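Rostier home helper, two-arm model: site inspection checklist with comments

Date of visit: 05/05/2025
Site: Pustham show kitchen
Inspected by: Rostislav Hudec
Supplier: Erkesetti
Reason for visit: review before a decision on the trial lease
Previous visit: February

Marks used: OK, OK with comment, Fix before use, Not checked

Thank you to everyone at Pustham who let me have the kitchen for the whole morning and kept the coffee coming. I have written more than the boxes really allow, as I usually do, but I would sooner you had too much to read than have to ring me up and ask what I meant by a tick.

1. Floor and working area

1.1 Floor level and firm under the base: OK
1.2 Walking route kept clear behind the robot: OK with comment
We marked out 800 mm for people to pass. It is enough for one person, but two people carrying trays will want to take turns, and I would like that said out loud at the staff briefing.
1.3 Counter edges and corners checked for contact: OK with comment
The counter has a nice rounded corner, which helps, but the left elbow can still come near it when the arm swings out. Please keep the slow speed setting on this side of the kitchen.
1.4 Small items off the floor: OK with comment
Baskets and bags should go farther back before anyone runs a full turn of the base.

2. Power and stopping

2.1 Stop button on the body works from standing: OK
2.2 Handheld stop works from the doorway: OK
I pressed it 11 times in all, from different spots and with the arms in different positions, and it stopped the arms every time. (I did get some looks from the hallway.)
2.3 Arms hold their position after a stop: OK
2.4 Restart needs a person to confirm: OK
2.5 Battery charge at start of visit above 40 percent: OK
2.6 Charger lead in good condition: Not checked
The charger was locked in the Vaněk storeroom and the key was out with somebody. I will look at it next time, and until then please don't leave it charging overnight.

3. Arms, wrists and hands

3.1 Joint covers seated, no loose fasteners: OK
3.2 Finger tips clean and whole, both hands: OK
3.3 Cables clear of moving joints: Fix before use
The thin black cable on the left arm stands up in a loop over the elbow. It moved freely all morning, but a loop like that is just waiting for a drawer handle or a shelf bracket to catch it. Erkesetti have a clip for this, and I would like to see two fitted, one on each side of the elbow.
3.4 Tags and loose labels removed: Fix before use
There is a small white tag hanging under the left wrist. Whatever is on it can be copied into the logbook and the tag taken off, so that it can't trail in food or get shut in a door.

4. Refrigerator task

4.1 Door opens far enough for both arms: OK
4.2 Hands keep clear of each other inside the opening: OK with comment
I spent longer on this item than on any other and asked for the move to be run slowly. The two hands come quite close at the mouth of the compartment, and I would like a wider gap set as the standard for this task.

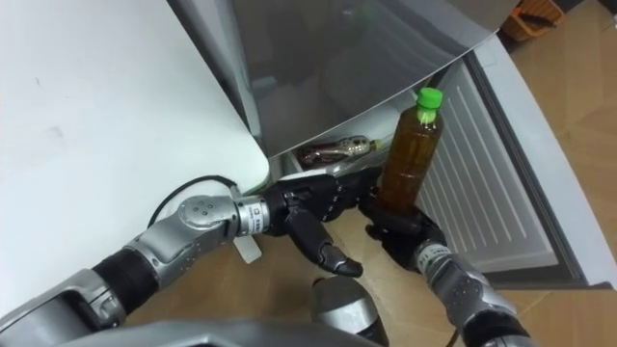
Item 4.2: right hand gripping the green-capped bottle, left hand open beside it.

4.3 Grip suitable for a soft plastic bottle: OK with comment
A low hold near the base is fine for a bottle that is nearly upright, but I would rather see it higher up for lifting, particularly on a tall one with plenty in it. The supplier's settings sheet for this site gives 600 g as the limit for one hand, so please weigh a full bottle before adding it to the list of things the robot may fetch.
4.4 Items lying on their side: OK with comment
Stand bottles up before a session wherever you can. A bottle on its side can roll when its neighbor is moved, and its neck may end up right where the fingers need to go.
4.5 Door edge and seal checked for marks: OK

5. People and paperwork

5.1 Named operator present throughout: OK
5.2 Staff know not to reach in beside the arms: OK with comment
They know it, and they told me so very cheerfully, but a short reminder on the wall by the counter would be worth the tape.
5.3 Logbook up to date: OK with comment
The entries since February are good and clear. Please add the software version to each one.

Result: passed for supervised use once items 3.3 and 3.4 are closed. Item 2.6 stays open for the next visit. Please send the clip order confirmation to me and a copy to Erkesetti.

Signed: R. Hudec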